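2023-04-14

To: Nele Harms, Hemlow grants office
From: Lilla Takács
Re: Harmonized transport timetables, second progress report

We said in December that we would have a shared vocabulary for regional bus and ferry data by now. We have a draft. I would not call it shared yet, as only two of the five publishers have agreed to use it, and one of those agreed before reading it.

## What was done

Yuxi Su wrote a harvester that collects every transport dataset listed on the participating portals. It found 3951 entries. After removing duplicates and links that lead nowhere, 2058 were left. I had expected to lose a few hundred. The portals report the higher number in their own statistics, and I suggest we stop quoting it.

Chenxi Feng then went through the column headers in the CSV files. "Stop", "stop_name", "Halt", "Location" and "Place (new)" can all mean the same thing, and in one Winevia file "Location" means the depot. Dates are worse. The draft vocabulary covers 76 terms, and each has a definition, a data type and at least one real file where it occurs. That last rule was Kamonchanok Phromma's idea and it kept the list short.

## What did not work

The automatic matching tool, Jirneo, was meant to propose mappings that a person would only need to confirm. On paper its scores look good. In practice it is confident about columns with obvious names, where we needed no help, and equally confident about columns it gets wrong. Chenxi now maps by hand first and uses the tool as a second opinion – slower, but we trust the output.

PDF timetables remain out of reach. The proposal promised "extraction at scale". We got usable tables from a handful of files, all produced by the same office with the same template. I don't think more time would change this, and I would prefer to move those days to publisher support if you agree.

The Brynjólfsdóttir workshop was well attended and everybody was in favor of standards. Since then we have received one corrected file.

## Budget and staff

Spending is under plan, mostly through travel we did not do. Staffing is unchanged. Kamonchanok moves to half time in the summer, and her validation work needs an owner before then.

## Next period

- Publish the vocabulary as version 0.5, with a change log, and leave it open for comments
- Convert the Winevia files completely, ferries included, and ask an outside developer to build something with them
- Get a written yes or no from the three remaining publishers
- Drop the dashboard unless someone can name a person who would use it

I would also like to change how we report success. Counting converted files tells you that we were busy. Whether anyone can combine two of them without calling us is a better test, and so far we have one case where that happened.

Please let me know about the PDF days before we plan the next round.
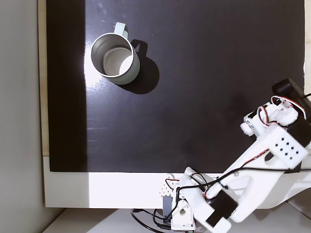

*Pale green mug on the black board.*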